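Stokstead Student Robotics Club Opens Its Hand-Guided Gripper Project to the Public

FOR IMMEDIATE RELEASE

STOKSTEAD, 03/03/2018 — Hi from all of us at the Stokstead Student Robotics Club! I look after the club's news and its inbox, so if you've ever written to us and gotten a very long answer back, that was me. Today I get to share something I've been itching to talk about since the fall: our biggest project so far, which we call Cilteo, is going on the road, and we'd love for you to come see it in April.

Cilteo started with a complaint. Our students were good at building arms. They could wire them, bolt them down and get them to move from one point to another without hitting the lamp. What drove them up the wall was teaching an arm to do anything a person does without thinking, like picking up something thin and putting it where it belongs. One of our younger members spent most of an evening typing in positions for a single grab, ran it, watched the arm miss, and asked why she couldn't just show it.

So that's what the club set out to do! Instead of writing out every move, a student takes a pair of hand-held grippers, one for each hand, and does the job at a table. The grippers have cubes on them printed with black-and-white square markers, and our software uses those markers to work out where each gripper is and which way it's tilted. The students collect a lot of these runs, clean them up, and use them to train a small arm that has the same kind of fingers. I'm leaving out plenty (ask any of our members and they'll happily put it all back in).

The club has 15 members this year, and every one of them has done table time. I think that's my favorite part. In past years we'd have a couple of people who did the code, a couple who did the metal, and a bunch who mostly watched and ate chips. With Cilteo, everyone takes a turn with the grippers, and everyone has an opinion about how it should be done. Do you go in from the side or from the top? Do you hold the thing still with one hand while the other one works? We've had long, loud talks about this, and a few of them ended with a new rule on the whiteboard.

The jobs are small and they're meant to be. Students work with everyday stuff: boxes, sticks, little frames, whatever somebody brought from home. A thin stick has turned out to be a great teacher, by the way. Squeeze it at the wrong spot and it swings around on you, and you find out fast how much your own fingertips were doing for you all these years.

I tried it myself in January and was terrible! My first run took so long that the student on the keyboard asked if I'd like a break. By the end of the hour I'd stopped thinking about the grippers and started thinking about the table, and the students tell me that's the moment they wait for with every new person. Runs recorded before that moment go into a folder they've named "wobbly," and I'm told I have my own section.

So far the club has recorded over 65 hours of table work. Some of it is great and some of it is going to stay in the wobbly folder. The arm can now handle the easier jobs on a good day. It still drops things, and it gets confused when an object is turned in a way it hasn't met before, so that's what the students are working on between now and spring. 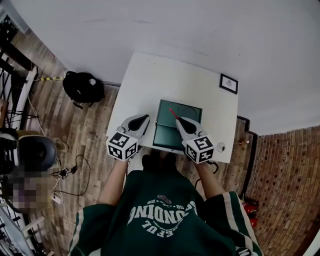

Table time with the Cilteo grippers: a thin red stick goes over the green box.

Now for the road part. In April we're taking Cilteo to two places. First up is the Gomora Student Robotics Meet, where our team is entered in the open projects class. Teams set up a table, show the judges what they've made, and answer questions. There's no arena and no smashing (sorry!), but visitors can walk the floor all day and talk to the teams, and our students love to be asked things.

After that we'll be at the Palacios Community Center for a hands-on open house. We're bringing two sets of grippers so a visitor and a student can work side by side. You don't need to know a thing about robots. Kids are welcome with a grown-up, and grown-ups are welcome on their own. If you record a run you like, we'll ask whether you'd let us keep it for training, and it's fine to say no.

Both events are free to visit. We'll post times, parking details and the open house sign-up sheet on the club's page as soon as the rooms are confirmed.

We're also looking for a few things, and I'd be a bad inbox person if I didn't mention them. We could use a folding table that doesn't rock, a couple of long extension cords, and small household objects in odd shapes. Clean ones, please — we've learned to say that part out loud.

About the Stokstead Student Robotics Club

We're an after-school club open to middle and high school students in Stokstead. No experience is needed to join, and members can come in at any point in the school year. Tools and parts are provided.

Press and visitor contact: write to the Stokstead Student Robotics Club through the contact form on our page. Reporters who'd like to sit in on a session and try the grippers should let us know a week ahead.

###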